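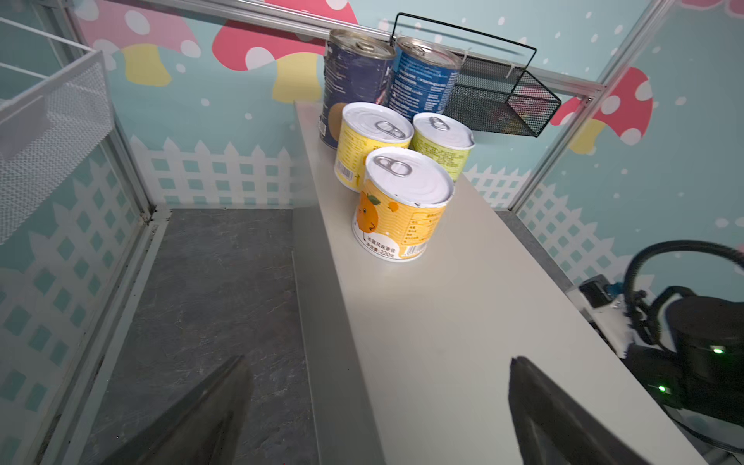
件名:Re: 缶詰の「缶汁」どうしてますか(長いです)

みなさん、こんばんは。Lonivikの台所メーリングリスト、読む専門のつもりだったのに、また書いてしまいます。スタニスワヴァさんの投稿があまりに面白くて、夜中の一時に台所の電気をつけて棚を開けてしまいました。どうしてくれるんですか!

Stanisława Walczak さんは書きました:
> 先日の缶詰の話の続きです。みかんや桃の缶を開けたとき、
> シロップはどうしていますか。うちでは祖母の代から捨てた
> ことがなくて、紅茶に入れたり、煮こごりみたいに固めたり
> します。ところが職場で話したら、全員が流しに捨てると
> 言うのです。203号室の人だけは「飲む」と言っていました。
> それから、買い置きの缶はどのくらいで回していますか。
> わたしは三月に全部出して、古い順に食べる月にしています。
> 去年は21缶ありました。多いですか、少ないですか。
>
> 追伸 Clerbyの缶切り、とうとう刃が欠けました。
> 代わりのおすすめがあれば教えてください。

まずシロップですが、わたしも捨てない派です。ただし飲まない派でもあります(203号室の方、すごい)。うちは製氷皿で凍らせています。凍りきらずにちょっとねっとりするんですけど、それを炭酸水に二個くらい落とすと、夏はもう他のものがいらないくらいおいしいです。桃のシロップなら生姜をほんの少しすりおろして一緒に凍らせるのがおすすめ。パイナップルは豚肉を漬けるのに使ったこともあって、味は悪くなかったのですが、砂糖が入っているのを忘れて強火にしたら、フライパンが真っ黒になりました。やるなら弱火で、汁気をふいてからにしてください。

あと、寒天! 煮こごりみたいに、と書いてあって思い出しました。母がよく作っていたのは、みかんの缶の汁だけで固めた薄い寒天で、実のほうは別の日に使うんです。子ども心に「実はどこへ行ったんだ」と思っていました。大人になって聞いたら、実は父の弁当に入っていたそうです。ずるい。分量は母も量っていなかったようで、わたしは汁200ccなら粉寒天を小さじ半分でやっています。少しゆるめで、スプーンですくう感じです。型から抜きたい人は増やしてください。レモンを入れる場合は火を止めてから。わたしは一度、一緒にぐつぐつやって、いつまで待っても固まらないものを冷蔵庫に三日置いていました。

それで、買い置きの話です。21缶、多いかどうか聞かれると困るなあ。うちは背の高い缶と低い缶がごちゃごちゃに並んでいて、奥のものが見えなくなるのがいちばんの悩みです。前に読んだ整理の本には「高いものは奥、低いものは手前」とあったのですが、そうすると手前の低い缶ばかり食べて、奥の高い缶が何年も居座るんですよね。うちの場合、奥にいるのはだいたい安売りで買ったトマトです。それで去年から、ふたに油性ペンで年と月を大きく書くようにしました。缶の底の小さい字を読むのに、いちいち持ち上げて眼鏡をかけて、というのがなくなっただけで、ずいぶん回るようになりました。

三月に食べきる月を作るのは、まねしたいです。ただ、うちは家族が同じものの続くのを嫌がるので、月ではなく、お昼がひとりの日に一缶、と決めています。鯖の水煮と玉ねぎを酢で和えただけのもの、トマトで豆を煮たもの、コーンとじゃがいものスープ。この三つで春先はほぼ回ります。コーンの缶汁はスープに全部入れてしまいます。あれを捨てるのはもったいない、甘いんですよ、すごく。鯖の汁は意見が分かれるところでしょうか。わたしは味噌汁に入れますが、夫は逃げます。ツナの油は炒めものに使うとして、水煮のツナの汁はみなさんどうしていますか。あれだけは使い道が思いつかなくて、毎回ちょっと迷って、ごはんを炊くときに足しています。

旅先や外国の食料品店で缶を買ってくるのも好きで、中身が半分くらいしかわからないまま棚に置いてあるものがいくつかあります。絵がかわいいと買ってしまうんです。去年の失敗は、果物だと思ってヨーグルトにかけたら、しょっぱかった一缶。あれは何だったのか、いまだにわかりません。翌日、炒飯に入れたらおいしかったので、よしとしました。ラベルの言葉が読めない方は、買うときにお店の人に「甘い? しょっぱい?」だけでも聞いておくことをおすすめします。

缶切りの件。Clerbyのは残念でしたね。うちのはSkustisの、横から切るタイプです。駅前のMekonnenの二階で1,000円でおつりが来ました。ふたの縁が鋭くならないので手を切らないのはいいのですが、最初は歯車のかませ方がわからなくて、缶のまわりをぐるぐる空回りしていました。こつは、缶をしっかり押さえて、最初のひと回しだけゆっくりやることです。もう少し高いものもあって、3,273円のは持ち手が太くて楽そうでした。手首が弱い母に買おうか迷っているので、使っている方がいたら感想を聞かせてください。缶切りのいらない缶ばかり買えばいいのに、と娘には言われますが、あの輪っかを起こすのだって、爪の短い人間にはなかなか大変なんです。わたしはスプーンの柄を差し込んで起こしています。

あ、それからスタニスワヴァさん、おばあさまの紅茶に入れるやり方、シロップと紅茶はどのくらいの割合ですか? それと、牛乳は入れますか。桃だったら合いそうな気がするのですが、みかんだと分離しそうで、まだ試せずにいます。

長々と失礼しました。もう二時近いので寝ます。明日のお昼は豆のトマト煮です。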